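Kleinkram sortieren im Schlafzimmer

In der Ferienwohnung Skordale hatten sich über den Winter Kosmetik und Kleinteile angesammelt. Im Februar kam alles auf die graue Decke und von dort nach und nach in offene Boxen.
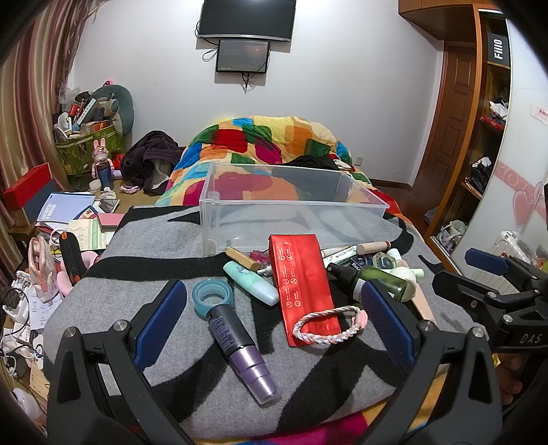 Fläschchen, Tuben und eine grüne Sprühflasche auf der Decke, dazwischen ein langes rotes Päckchen.
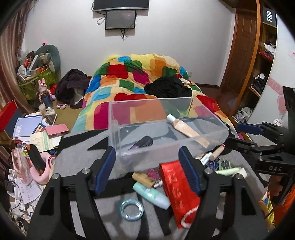 In der durchsichtigen Box: eine beige Foundation mit weißem Deckel und ein kleiner schwarzer Kamm oder Bürstchen mit violetter Spitze.

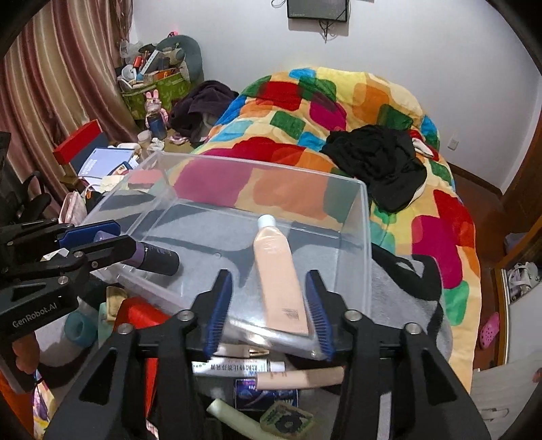
Die beige Tube mit weißem Deckel steht aufrecht in der Box.

Eine Box fasst bis zu 15 Teile, wenn die Tuben stehen. Flüssiges und Trockenes trennen wir, Angebrochenes kommt nach vorn. Für das Bad sind zwei Boxen vorgesehen, der Rest geht in die Kommode im Flur. Die Galerie aus der Wohnung Ilel folgt im März.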